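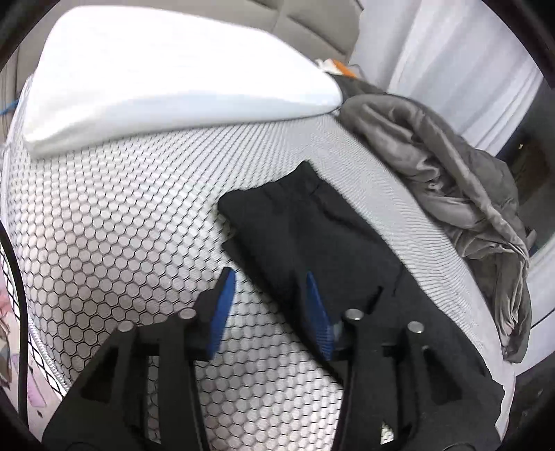
Mattress topper sliding off the bed, any fix?

Posted 6/9/18 by kukness_renter

I bought a mesh-covered topper in April to go over an old firm mattress. It's 2 inches thick. Every few days it creeps toward the foot of the bed and I have to drag it back. The fitted sheet doesn't hold it. The mattress is 13 inches deep and the sheet pops off the corners once the topper is on. Do I need straps, or a different sheet?

harura11
Your sheet is too shallow. You have 15 inches to cover plus the tuck under, so look for one marked 18. I had the same trouble and a deeper sheet took care of most of it. If it still moves, put a rug pad between the two layers. The open rubber kind works, and you can cut it with scissors. Keep it a little short of the edges.

Ojala
Straps. Got mine for 11 dollars.

vesitstead_beds
Check whether the topper has a top and a bottom. Some have a grippy side meant to face down. Vacuum the mattress first too, the grip doesn't hold on dust. I wouldn't use double-sided tape, it left a mess on mine.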